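Packing cell automation at the Molberg site: frequently asked questions
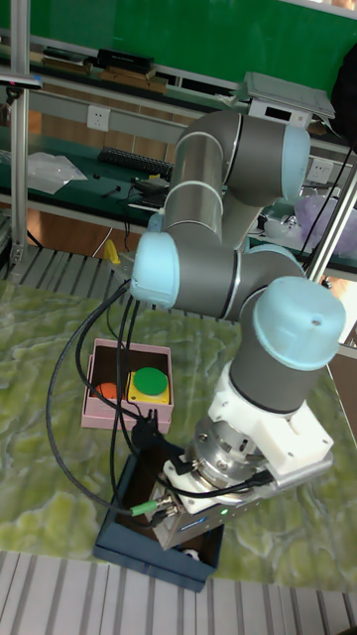

One question from the packing benches came in before the first cell was switched on: if the arm takes the boxes, what is left for us? The answers are set out by topic.

Will any jobs be lost?
No posts at Molberg are being removed under the Zendska project. Two benches change over to arm-assisted packing. Staff on those benches keep their grade and hours, and their duties are rewritten as listed under the next question.

What will the operator do?
Load parts, check the finished box, clear stoppages and record faults. Short recipe changes (box size, pick height, grip force) are also made by the operator once trained. Anything involving the controller cabinet stays with maintenance.

How long is the training?
40 hours, all in paid time. It covers safe stop and restart, gripper changes and the Odera fault log. There is a practical check at the end, which can be retaken.

Is it safe to work next to the arm?
The arm is a collaborative type and runs at reduced speed when a person is in the cell. Each cell has its own risk assessment, kept in the folder at the line office. Do not reach under the gripper while a cycle is running. Keep cables clear of the table edge and report any that have worked loose.

Are there output targets?
The cell is planned at 100 boxes an hour. This is a figure for the machine. It is not used in individual appraisals, and time lost to faults is booked to code 405.

Does the system record who is working?
Odera stores the login used to start a shift, the recipe and the fault history. Break times are not recorded.

Can I ask to stay on manual packing?
Yes. Ask your shift lead before August. Mixed and fragile orders will still be packed by hand, as will all Etarero returns.

Who do I tell if a pick keeps failing?
Stop the cell, note the recipe number and ring maintenance. Do not raise the grip force to get through the batch.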